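4. What people kept, and why

4.1 The machine in the closet

I went into this study thinking I'd be writing about attics. My plan was to ask households in Plusdale what they did with things that had stopped being useful, and I figured I'd hear a lot about baby clothes and exercise bikes. I did hear about exercise bikes (so many exercise bikes!). But of the 786 households that sent back the long form, 600 listed at least one old computer, and once I started visiting homes I couldn't get people to talk about anything else.

So let me slow down on the computers. Most were desktops, and most hadn't been switched on in years. When I asked why they were still there, people nearly always started with the files. Photos, tax returns, a half-written novel in one case. Rehema Minja, who did the second round of interviews with me, began calling this the "someday drawer" answer, and the name stuck in our coding sheet. Someday I'll get the pictures off it. Someday my nephew will take a look.

What struck me is how few people could say where in the machine those files lived. Several pointed at the monitor. One man patted the top of the case the way you'd pat a horse. I'm not making fun of anyone — I've carried an old tower through three apartments myself, and until I began this work I had never once taken the side off it. I think that matters for the argument. A box you've never seen inside is hard to divide up in your mind, so you keep all of it or you throw out all of it.
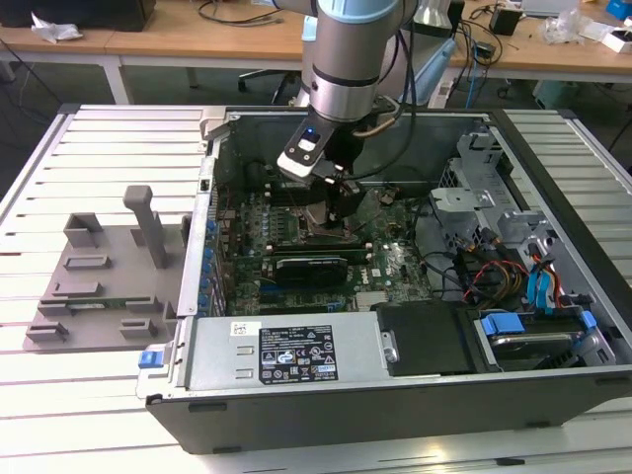
Figure 3. Desktop tower on its side with the side panel off; the motherboard fills the center of the case.

The few respondents who had opened theirs talked quite differently. Kimutai Okoth (he asked to be named, and I'm glad he did) had pulled the drive out of his, put it in a sock, and given the rest away within the week. "The rest was just furniture," he told me. We heard versions of this in Farstead too, where the repair evenings at the library seem to have made people a lot less shy with a screwdriver. I don't want to push this too hard, as the Farstead group was small and leaned young.

4.2 Guilt, and the trip to the drop-off

The second big reason was guilt, and it came out more slowly. People would tell us what the thing had cost. They'd say it still worked, or worked the last time anybody tried. Throwing out something that works felt wasteful to them, and in a good many families it felt like an insult to whoever had paid for it.

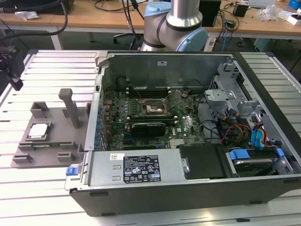

Octavio Leiva's earlier paper on inherited tools has a lovely passage on this, and I kept going back to it in February while I was coding the transcripts. He argues that people will let go of an object far more easily when they can picture the next person using it. Our interviews fit that pretty well. Respondents who knew of someone who'd want the parts were relaxed about handing the whole machine over. Respondents whose only option was the county drop-off put it off, and then put it off again — one woman had driven hers there twice and come home with it both times.

I'll come back to the drop-off in Section 5, where I compare its opening hours with the dates people gave us for their last big clear-out.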